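October 18, 2021
Burstead visit, two-arm cell. Notes by T. Khaemba, additions from Iolo where marked.

Before the visit

Powered up early and homed both arms. Left arm homed on the first attempt. Right arm threw a following error on the elbow joint, cleared on restart, did not come back. Logged under ticket 427 with the April occurrence, same joint, same code. Still no explanation for either. Iolo thinks connector, I think brake release timing. Leave it until we can get the elbow cover off.

Speed cap set to 66 percent of the normal program value for the whole day. Force limit on both grippers left at the usual handling setting. Checked the e-stop from both sides of the cell. Checked it again with the pendant unplugged, because the last person to move the pendant had it on the wrong port.

Looked over the cable conduit on both arms at full reach. It is making wide loops next to the elbows and I do not like how far it stands out. No contact with the side walls in any of the demo poses. Would be worth another clip on each forearm. Base rail was wiped down last week and has specks on it again already. Left as is.

Camera calibration checked against the mat corners. Within tolerance, no change to the file. Lighting was the overhead strips only, blinds down.

Program for the visit

Part one, basic handling: bowl and mug, pick and place with either arm. Part two, suitcase, both arms. Part three, questions, with the arms parked. Steinarsdóttir wanted the stand and the wine glass in as well. I left them in the cell as obstacles for the planner and kept them out of the handling list. The scrollwork is thin and the depth data on it is poor. The planner treats the whole stand as one padded cylinder, which costs us most of the back right corner. Acceptable for one day.

The visitors

Some 25 people in two groups, Burstead first and then the Stoser people, who arrived before the first group had cleared out. For a while both groups were along the same side of the bench and the ones at the back could see very little. Iolo put the overhead camera feed on the wall monitor partway through. Should have been on from the start.

First group, part one. Bowl picked and placed with no trouble. Mug standing up, gripped by the rim with the left arm, fine. Mug on its side, left arm, first attempt closed on the handle at a bad angle and the mug rolled. Second attempt approached from the other side and held. A visitor asked whether the miss was staged. It was not.

The ribbed surface of the mug still gives a noisy edge in the segmentation. The stripes get read as separate faces when the light comes along them. Same fault we noted with the previous mug, so the glaze is not the cause.

First group, part two. Suitcase lying flat, long side to the front. Left arm holds from the top at the front right, right arm works low on the front face. The hold is position controlled and the low arm is force controlled. Contact was made on the first run. The low arm slid on the shell before it settled, and the force trace shows a sawtooth where the finger tips crossed something raised, I assume the seam. Stopped the run by hand, reset, ran again with the approach lowered by 7 mm. Cleaner trace. Kept that offset for the rest of the day and have now written it into the demo branch, not into main.

Question from one of the Burstead engineers: why not fix the suitcase down and use one arm. Fair question. With a fixture it would be faster. The two-arm version is what Staltari is paying for, and their case is that the item arrives unfixed and not always in the same place. I said so. He wanted the cycle time for both versions and we have only ever measured the two-arm one. Action for me.

Second question: does either arm know what the other is doing. Shared planner, one clock, so yes for motion. For force, no. Each arm reacts to its own wrist only. If the top arm is being pushed it does not tell the low arm to back off. This came up in the review as well and it is still open.

Second group

Shorter run, since we were behind. Dropped the upright mug from part one and went to the bowl only. Stoser asked to see a recovery from a lost part. We have a recovery behavior for the bowl and none for the suitcase. Showed the bowl. It took three tries to find a grasp it liked, then completed. They seemed more interested in the three tries than in the result, and asked to have the planner log. I said I would ask. Steinarsdóttir to decide what goes out.

During the suitcase run the two grippers came closer together than I had planned for. The separation check did not trip. Reviewed the log afterward and the margin was legal, but the value is the one we set for the old fingers. The current fingers splay wider when open. The collision model needs the open width, both arms, before anything else is run at this spacing.

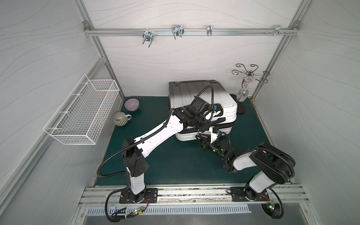

Parked the arms after that and took the remaining questions with motors off. Most were about price and maintenance, and Iolo handled them. One was about the wavy pattern on the wall panels, whether it was there for the cameras. I did not know. The panels predate me. Iolo says they came with the enclosure and he has never seen them used for anything.

Somebody also asked about the small boards taped in beside the bases. I told them the wiring there was temporary. It has been temporary for a long time. Proper mounts should go on the list, along with strain relief on the thin wires, which can be pulled by anyone reaching in near the front rail.

Iolo's additions

The pendant screen is too small for showing anything to a group. Mirror it to the monitor next time, alternating with the camera.

Noise: people asked us to repeat answers. The fan in the cabinet is loud from the visitor side and less so from where we stand.

Force plot on the second suitcase run looks better than anything we got in April. I would like to know if that is the offset or the speed cap. One run each way would tell us.

Open items

Collision model, open finger width, both arms (TK, before next run)
Elbow following error, ticket 427, cover off and connector check (IP)
Cycle time, one arm with fixture against two arms (TK)
Suitcase offset, repeat at full speed before merging to main (TK, IP)
Board mounts and strain relief
Extra conduit clips on both forearms
Planner log for Stoser, ask Steinarsdóttir
Segmentation on the ribbed mug, save the frames from this morning before the disk rotates

Cell left powered down, e-stop in, suitcase still inside.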